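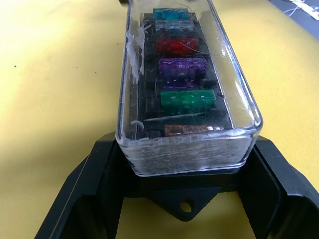 Fuse box on the yellow table, lid on

Arm keeps faulting when it pulls the fuse box lid
Mogens Lund
My arm grips the clear lid fine, lifts a hair, then trips on overload and drops everything. I've run it 800 times since January and it was good for the first 740 – now it quits every second or third try. I already swapped the finger pads. What am I missing?

Ásdís Baldursdóttir
Look at the near end of that lid, it's all scratched up! I'd bet your fingers are coming in low and scraping it. Re-teach the approach a bit higher and pull by hand once to feel if it binds. And please kill the power before your hand goes in there – I got a pinched thumb that way.

Valdemar Blöndal
is that glue on the left side? clean it off first

Tomás Antunes
Had this on my Geseno. Turned out to be a loose wrist screw. Two minutes with a hex key.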